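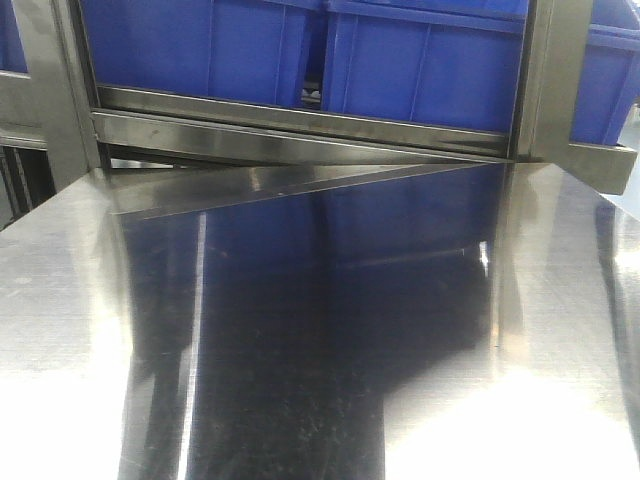

Thabiso Pretorius asked, after reading the first draft of this guide, whether the machine could be left to run the whole bench by itself. It can't yet. It does some bench chores well enough to save a person's time, and others it does badly or not at all. Read this section before you give the Urkik arm its first job.

4. Choosing and setting up chores

4.1 What the arm can do now

Wiping a flat, clear surface: yes, with a check afterward.
Moving a rigid part from a marked spot to an open bin: yes.
Sorting mixed small parts: only with parts already in the library. The library holds 1,517 parts as shipped.
Folding cloths, coiling cables, opening bags: no. Leave these to a person.

4.2 Before the first run

1. Clear the work surface. Put tools and loose hardware away.

2. Wipe the surface with a dry cloth. Dust and smudges on polished steel can be read as small parts, and the arm will try to pick them up.

3. Check the lighting. Steel tabletops reflect bins, posts and lamps. Turn or shade any lamp that throws a strong glare onto the work area.

4. On the control panel, open Surface and choose Reflective. The default is Matte.

5. Open Bins and teach each bin by touching the tool tip to its front lip. Teach the real bin — the preview may also outline its reflection in the tabletop. Delete any outline that falls below the shelf rail.

6. Set speed to 80 percent or lower.

7. Press Dry Run and watch the full cycle with one hand near the stop button.

NOTE: If a bin is moved, even slightly, teach it again. The arm does not look for it.

CAUTION: Do not reach under the shelf rail while the status light is green. The arm slows down for a hand it can see, but it can't see behind the rail.

4.3 Wiping

1. Fit the pad and press until it clicks.

2. Mark the area to be wiped. Keep the edge of the area 2 inches from any shelf post.

3. Press Start.

The arm wipes in straight passes. On brushed steel, set the passes to follow the grain. It does not know when a spot is stubborn and will not go back to it, so expect to finish some spots by hand.

4.4 If the arm stops short

Stops above an empty spot: it is probably following a reflection. Repeat step 5 of 4.2.
Stops at the bin: the lip height is wrong. Teach the bin again.
Stops with no message: hold Reset for 4 seconds, then do another dry run.

Settings for the Clarkonen gripper are in section 5.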